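Home Reviews Kitchen Floors Laundry Garage Long-term tests About

Clinetti two-arm kitchen kit: two months of chores
By Essam Radwan
December

The Clinetti kit is sold as a pair of small arms that stand at the back of a counter and put things where they belong. It does not cook and it does not wash anything. The claim on the box is "everyday tidying," and that is what I tested it on, in my own kitchen, with the help of Floor Van den Broek, who reviews floor cleaners for this site and has more patience with software than I have.

The price is 2,000 dollars for the pair, with the grippers and wrist cameras included. A tablet is needed to run it and is not included. Any recent one will do.

Setup

Setup took most of an evening. The arms clamp to the counter edge and the clamps are good. They hold on stone up to an inch and a half thick and come with rubber pads that left no marks. The cables are too short. If your outlet is at the other end of the counter you will need an extension cord, and the power bricks are wide enough to cover the socket next to them.

Calibration is done from the tablet. You move each arm by hand to a few points on the counter and press a button. I had to repeat it twice because I had clamped the right arm a little crooked. After that it held its calibration for weeks, and I only did it again after bumping the base with a stockpot.

What it can do

The kit comes with a handful of chores already taught: fruit into a bowl, fruit out of a bowl, cups to a tray, cutlery into a divided drawer insert, and cloth folding. You can teach it more by guiding the arms through the job. The manual asks for 40 repeats of a new chore before you let it work alone. I got usable results on a simple one with fewer, but cup handles needed the full number and then some.

Fruit is the chore it does best. Apples, lemons and oranges are easy for it. The fingers close slowly and stop when they meet resistance, and in two months I have not had a bruised apple I could blame on the machine. Bananas are slower, since it has to work out which way they lie, and a bunch is beyond it. Separate them first.

I expected trouble with anything that has an awkward skin. Dragon fruit has those leafy flaps sticking out on every side, and a careless grip will bend them or tear them off. It is also heavy for its size, so a weak grip is no use either.

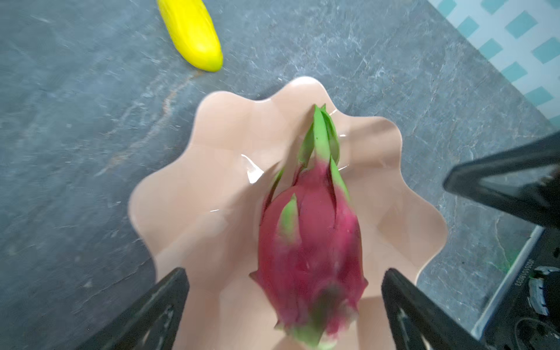 Dragon fruit in the scalloped bowl, fingers open on both sides. Wrist camera view.

Over several tries, the kit picked up the dragon fruit more often than it failed. When it failed, it was usually by closing on the flaps alone and sliding off when it lifted. It would then go back and try a bit lower, without being told to. That second try worked most of the time. A shallow bowl helps a lot. With a deep mixing bowl the wrists hit the rim before the fingers reached the fruit, and the arm stopped and asked for help on the tablet.

Cups were fair. Plain mugs went to the tray without a problem. Thin glasses I stopped testing after the first one broke. The manual does warn against stemware, but this was an ordinary water glass.

Cutlery was poor. Forks nest together, and the fingers cannot get between them. It will sort spoons if you spread them out first, and by the time you have spread them out you could have put them away.

Cloth folding worked on dish towels of one size. A towel took a little over three minutes. The result was a square with one corner hanging out. Larger towels ended up in a heap.

Speed and noise

It is slow. Clearing 31 items of mixed groceries from the counter took it the better part of an hour, and I had to step in for the bread, the eggs and a bag of rice. I timed myself on the same load the next morning and was finished before the kettle boiled.

It is fairly quiet, a low whir with a click when the fingers close. You can hold a conversation next to it. You would not want it running at night if you sleep near the kitchen.

Compared with the others

Floor tried the Seidel single arm last spring and let me look at her notes. The Seidel is faster with cups and costs less, but with one arm it cannot fold anything or hold a bowl still while it picks from it. The Kusow has better software and a much shorter reach. For a small counter I would look at the Kusow first.

I also asked Pieter Lambrechts, who runs the packing room at Gurdale, whether he would put arms like these on a bench. They tried a pair for loading gift boxes. His answer was that they did fine as long as each item came in the same way up, and that someone had to stand there making sure it did. He sent them back after the trial.

Care

The finger pads wipe clean with a damp cloth. Fruit juice gets into the cut-outs in the fingers and dries there, and you need a toothbrush to get it out. Spare pads are easy to order. The wrist camera lens should be wiped every few days if you fry food nearby.

Who should buy it

If you have limited use of your hands, or like to tinker, there is something here. Used only on fruit and mugs, it is dependable enough to leave alone while you are in the next room. For anyone who wants the kitchen tidied by the time they get home, it is too slow and needs too much looking after. I would wait for the next version, and for a lower price.

Rating: 3 out of 5

Good: gentle grip, solid clamps, tries again after a miss
Bad: slow, short cables, no use with forks, tablet not included

Next: Long-term tests Previous: Floors Back to top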